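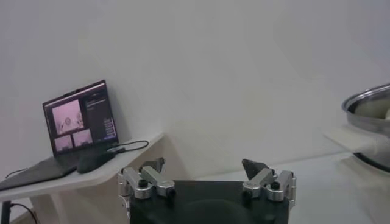
**PRESS RELEASE | HOME & KITCHEN**

**Wilcombe Will Try the One-Pot Counter for a Season, With Reservations**

September

Wilcombe, the small-homes advice service, is starting a trial of countertop cooking in rooms that were never meant to be kitchens. The idea has been pushed hard by sellers of stacked electric pots. We have doubts about it, and we would like to get them out before the results come in.

The sales pitch goes like this. You have a plain wall, a shelf with a laptop on it and a bit of counter. Add one appliance and you can cook dinner, answer a call and never leave the room. Our members have heard this kind of promise before, usually about folding tables.

"I have lived in a room where the desk was also the place I ate, and what I remember is crumbs in the keyboard," said Štěpánka Beneš, who is running the trial for Wilcombe. "If a pot changes that, fine. I would like to see it do so for longer than a weekend."

Fourteen households will take part. Each one will cook at least four dinners a week on the counter and keep a short diary. They will write down what they made, how long it took to wash up and whether anyone gave in and ordered out. Wilcombe is not accepting free appliances from sellers for the trial, and no seller will see the diaries early.

The steamer pot is the part we trust least. Stacking a steel pot on top of a cooking bowl saves counter space, and it looks good doing it. It also means two vessels, a lid and a base to put somewhere when dinner is over. A shelf with an open laptop on it is already spoken for. We have asked every household to note where the parts end up at night, and "in the sink" is an allowed answer.

We are also wary of the styling. Cream bowls and copper-colored trim photograph well against a pale counter. Whether people still like them after a few months of soup is a fair question, and the diaries have a line for it. 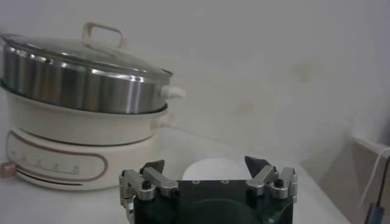
## What the trial will look at

- Cleanup time, including the glass lid and its rim
- Steam on nearby walls, checked at the start and at the end
- Whether the side handles are comfortable to lift by with an ordinary dish towel
- How easy the temperature scale is to read from a normal standing position
- Whether the laptop gets moved before cooking starts

Kalliopi Xenos, who wrote the diary sheets, asked for that last line. "People tell us they clear the area first," she said. "I want to know if they do it on a night when they're hungry."

Recipes will be plain: rice, dumplings, greens, noodle soup, eggs. Households may add their own. Nothing needs to be steamed just to justify the steamer.

Results will be published in full, dull parts included. If the one-pot counter does well, Wilcombe will say so. Households that drop out will be counted and their diaries kept in.

**Press contact:** Štěpánka Beneš, Wilcombe press desk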